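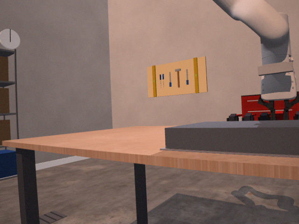
Passei anos a jurar que nunca ia comprar uma mesa. As mesas herdam-se, dizia eu, toda contente, a jantar em cima de uma coisa que abanava sempre que alguém cortava o pão (e em minha casa corta-se muito pão!).

Depois mudei-me para Ommont, em janeiro, com 14 caixas e nenhum sítio onde pousar um prato. Comi no chão durante 11 noites. À décima primeira liguei à Ulla Hirvonen, que restaura móveis e tem pouca paciência para os meus dramas, e ela fez-me uma única pergunta: quantas pessoas queres sentar? Não soube responder. Duas? Oito no Natal?

A partir daí andei por feiras, garagens e uma loja caríssima onde me pediram 1,447 euros por um tampo lindo, sem pernas. Sem pernas! Fui-me embora a rir, mas confesso que voltei atrás para lhe passar a mão mais uma vez. 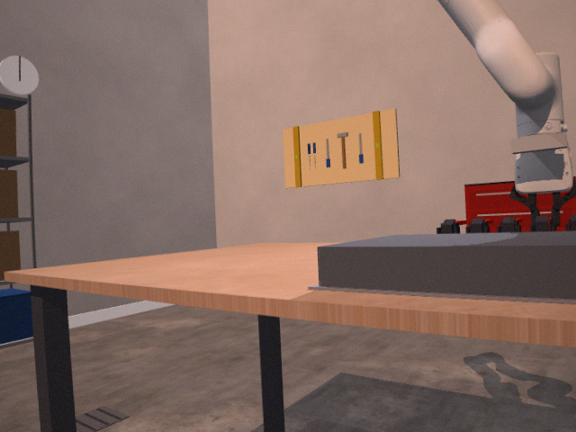 Tampo de madeira em tom quente, pernas escuras: uma combinação que continua a resultar.

A Ulla ensinou-me a espreitar por baixo antes de olhar para cima, a encostar a anca ao canto e empurrar, a sentar-me e cruzar as pernas. Parece ridículo numa loja cheia de gente, e é, mas poupou-me dois disparates.

Acabei por ficar com uma mesa de cozinha do Corentin Lebrun, meu vizinho de patamar, que ia para um apartamento mais pequeno. Tem uma queimadura de cafeteira e uma gaveta que só abre com jeito. No primeiro domingo jantámos lá os dois, sopa e queijo, e ele sentou-se sem pensar no lugar de sempre.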